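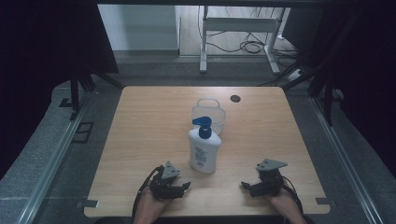

Pump bottle and the white basket, oak table, before lunch

March, 11:40 or so. Started on the bathroom set for Womer today, and I'm already fond of the little basket (the arched handle makes it so easy to grab!). The bottle is the fussy one. It's tall, the blue pump top sticks out to one side, and if it goes in nozzle first it catches on the handle every single time.

Marlies thinks the basket should sit farther forward, away from the back edge. I tried it her way for 30 goes and liked it, so let's keep that for the afternoon. Gunvor, please don't refill the bottle past halfway, it gets top-heavy and I had soap on my sleeve all morning.

Still to do: check the table clamps, wipe down the oak, find out if Danzer sells the same basket one size up. Theresia has the old order sheet, I think, or it's in the drawer with the tape.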